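Tremov opens Fallow, a small room for trying tableware before you buy

Tremov, the maker and seller of everyday tableware, opens its first try-out room this August. The room is called Fallow, and it is meant for people who want to set a plate on a real table and look at it in calm before they decide.

Visitors can choose from 140 pieces of the Kinnear series: dinner plates, shallow dishes, bowls, cups and small serving pieces. Everything may be picked up, stacked, turned over and put beside something brought from home. The company asks only that visitors put down their bags first at the door.

"In a shop the plates stand in high piles and the lamps are very strong," said Drita Hodžić, who leads the design of the Kinnear series. "You take one home and the color is a different color. We wanted a place where a plate is alone on the table and you have time for it."

The colors of Kinnear were chosen over two years. The studio made 200 glaze samples and kept nine of them. Among these are a chalk white, a gray with a little green inside, a dark brown and a muted salmon-pink, which was at first planned only for the dessert plates and is now sold in all the round shapes. Before the opening, Tremov sent a questionnaire to its customers and received 2,931 answers. The most frequent wish was to see the colors without other colors near them.

For this reason the room was kept very plain. The interior was made by the workshop Zasteck, under the direction of Ruairi Swanson. The walls are large, smooth, off-white panels with thin dark seams between them, and a white table with a matte top stands directly in the corner.
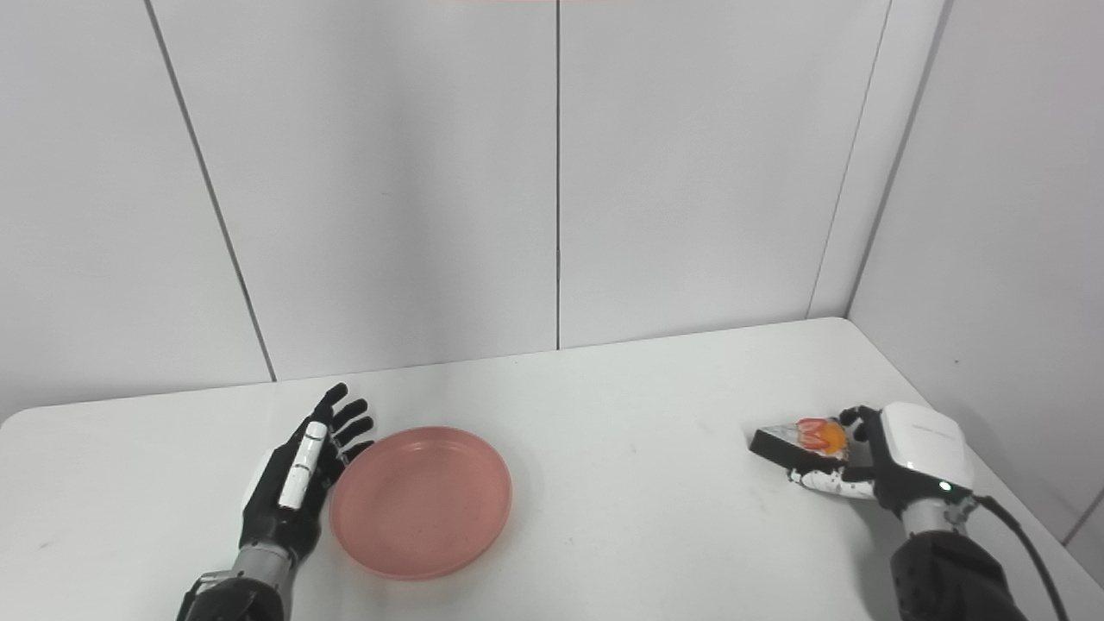
"We discussed the corner for a long time," said Mr. Swanson. "With a wall behind and a wall on the right side, the eye has nowhere else to go. A matte surface shows small marks sooner than a shiny one – this we know, and we accept it. A table for plates should be used."

The shallow round dish with the raised rim, in salmon-pink, is the piece that Tremov recommends to try first. Its surface is softly speckled, and the rim takes the light in another way than the middle. Single dishes cost 99 crowns in the room and in the online store. Bowls and serving pieces are priced by size.

Fallow is open from 10 a.m. to 6 p.m. Entrance is free and no appointment is needed, but groups of more than six persons are kindly asked to write in advance. Samples for the press can be borrowed for two weeks – please send your request to the Tremov press office and name the colors you would like to receive.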